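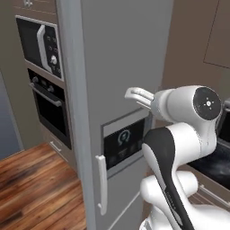 Mawuli Nyarko
Student, Applied Robotics Project, Drandbridge

Project report: trying out the Zitell kitchen simulation kit

My project was a product review, more or less. Our department had a term license for Zitell, a simulation kit that gives you a set of furnished kitchens, a few arm models and a scripting layer on top, and my supervisor wanted to know if it was worth renewing. I said yes to this mostly because I'd get to make a robot open a fridge (I'm easy to please!).

Installing it took most of an afternoon. The setup guide assumes you already have the right graphics driver, and I didn't, so I spent a long time staring at a blank window before Zitell's help desk pointed me to the version I needed. After that it ran fine on the lab desktop. On my own laptop it's slow enough that I'd start a batch, go eat, and come back.

I used 3 kitchens from the Barredo scene pack, and the one I liked best has the tall gray refrigerator with the dispenser panel in the door. It's a nice test because the handle is a slim vertical bar right beside that panel, so there's plenty for a badly aimed gripper to bump into. The rendering is good too. You get grain and knots in the floorboards and even a teal icon on the dispenser screen, which made my slides look a lot fancier than my code deserved.

The task was simple on paper: bring the open gripper up to the fridge, close on the handle, pull the door. I ran 651 attempts across the three kitchens and 527 of them ended with the door open. I was thrilled with that until I sorted the failures. Most were the fingers closing too far to the right of the handle, and I'd caused those myself by measuring the offset from the wrong joint. Once I fixed it in the script the misses got a lot rarer, but I left the early runs in the total since that's what a new user would probably get too.

Things I'd complain about: the contact settings are buried three menus deep, and the default friction on handles feels way too sticky. Sometimes a sloppy grasp held on when I really don't think it should have. The log files are also huge, over 3000 lines for one short run, and there's no built-in way to filter them. I ended up writing a little script for that, and it's in the appendix if anybody wants it.

I also had a quick go with the Sernbridge add-on, which swaps lighting and surface colors between runs. I liked it a lot, but the trial ran out in December before I could do a proper comparison, so I can't say if it helps.

Would I renew? Yes, for the scenes alone, as long as somebody sits down first and sets sensible friction values for everyone. Next term I'd like to try the lower section of the fridge and then the oven door, where the handle runs sideways and my current grasp code will have to be redone.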